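Search this site
Enter keywords

Student projects: Comparing two controllers on a two-arm bench

The aim of our project was to find out which of two controllers, Starnura or Grultis, was better at handling a kitchen tool with a standard two-finger gripper. We used the Peixoto bench, which has two arms fixed to the front rail. The task was to pick up the tongs and use them on the food on the woven plate. The two tins and the two lids stayed on the table as obstacles.

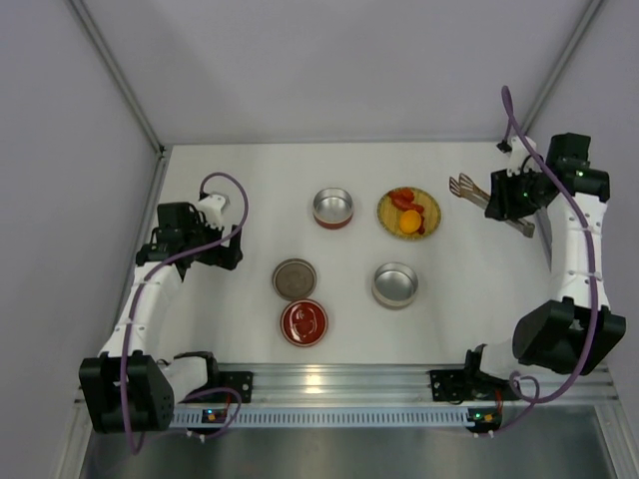

Kam-wah Fu
December 13, 2024

Each controller was given 50 attempts. We counted a grasp as good if the tongs did not turn in the fingers during the move to the plate. Starnura failed 7 times and Grultis failed 16 times. Most of the Grultis failures came at the moment of closing, when the fingers met the handle at an angle and pushed it round.

We had set the closing delay to 700 milliseconds for both. Shortening it for Grultis might have helped, but we ran out of bench time.

Reaching the plate was the harder half. The tool makes the arm longer by an amount that depends on where it is held, and neither controller measures this. We typed in an offset by hand before each run.

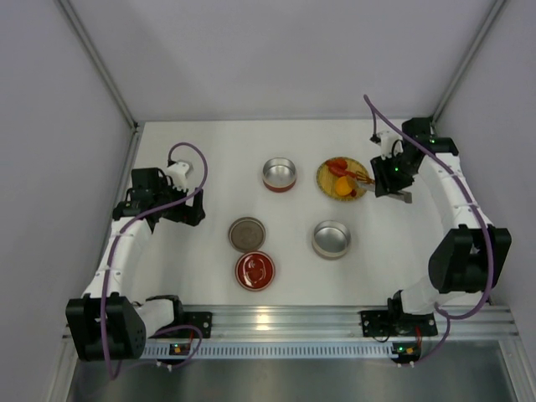
Cutside asked in its written feedback whether the typed offset favoured Starnura, as that controller had been tuned first. We think this is a fair point. The offset should be measured again for each controller when the bench is free in February.

Contact the project office | Copyright | Back to top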